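Tuesday, late evening

I did not sleep well, and the reason is small: I am still thinking about the choir. We had 29 people at rehearsal, which is good for November, but the tenors were only three and one of them has a cold. Mrs. Desjardins stopped us four times in the same place, the bar where the altos come in after the long rest. I came in early two times. The second time she looked directly at me and lifted her eyebrows, and I felt my ears become hot as if I was in school again.

I have lived in Bultbridge long enough to order bread without preparing the sentence first. But singing in English is a different matter. When I speak, people forgive the vowels. When I sing, the vowel is the note, and if mine is different from my neighbor's, everybody hears it. Mrs. Desjardins says "love" must have a tall vowel. I said it to the bathroom mirror this morning, up to 80 times perhaps, until my daughter knocked on the door and asked if I was all right. 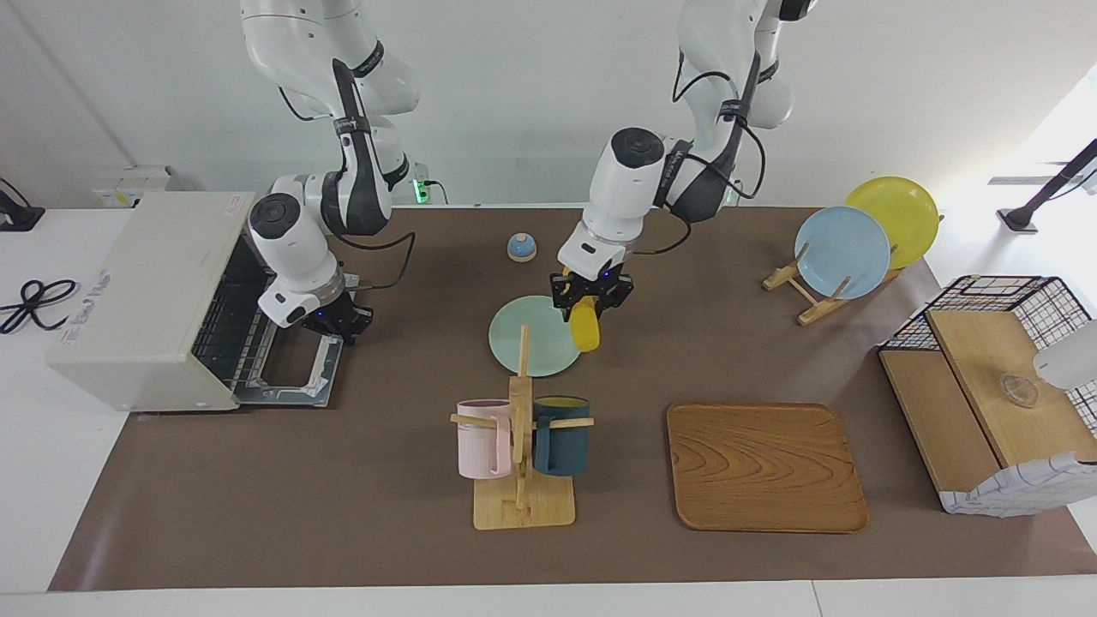 The toaster oven with its door down.

The bus to Cukside was late again, so I walked the first part along the canal and practiced the alto line under my breath. A man with a dog passed me and I changed it into a cough. It is a beautiful line, mostly four notes that go up and down like somebody looking for keys in a dark hallway, and then suddenly one high D that belongs only to us. I am not afraid of the D. I am afraid of the rest before it. One must count eleven beats, and around beat seven I begin to listen to the sopranos and I am lost.

At lunch I wrote the numbers in my score with a soft pencil, one to eleven, very small. My old teacher would not approve. She used to say that a singer who counts is not listening, but she never sang under Mrs. Desjardins.

I must also write down the money, so I do not forget. The concert in Bemton costs us 3,000 for the hall and the organ together, and we have 2,228. The rest must come from tickets and from the cake table. I promised two almond cakes before I understood that the cake table is the same afternoon as the dress rehearsal. I will bake the night before and wrap them well. The almonds here are sold already cut, and I don't like them so much, but it will be fine. 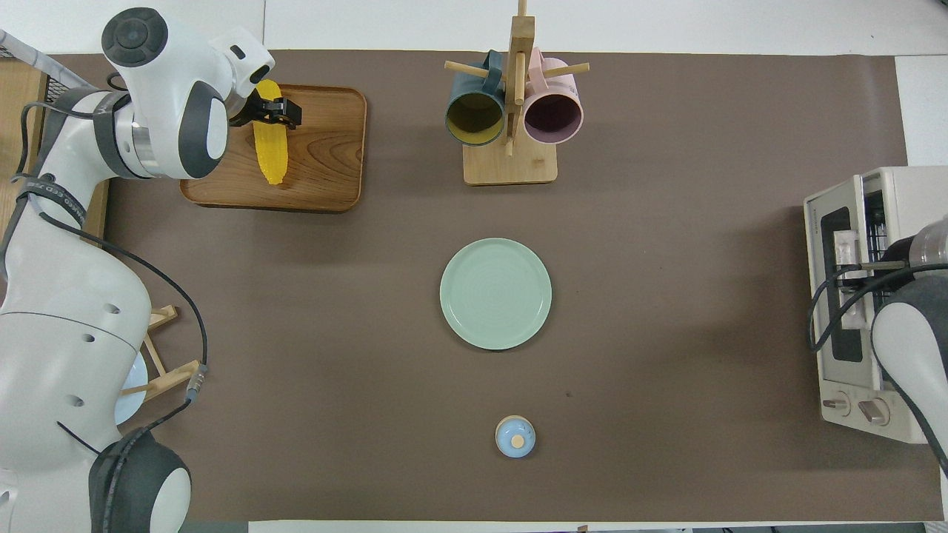
The toy corn cob above the wooden tray
The pale green plate in the middle of the mat

After supper I put the folders in order. Six of them have no copy of the psalm, and one has two copies of page five and no page six, so I think whoever had it last year sang the ending from memory. I will ask for new copies at the library — the machine there makes them darker, and the older ladies can read them without complaining of the light.

My mother called while I was doing this. She wanted to hear the D, so I sang it for her in the kitchen, with the telephone on the table. She said it was nice but that I should eat more. Then she sang me a piece of the song from her village, the one about the well, and she made a mistake in the second verse, and I did not correct her.

Tomorrow: copies, pencil, throat sweets, write to the hall about the key for the side door. And count to eleven.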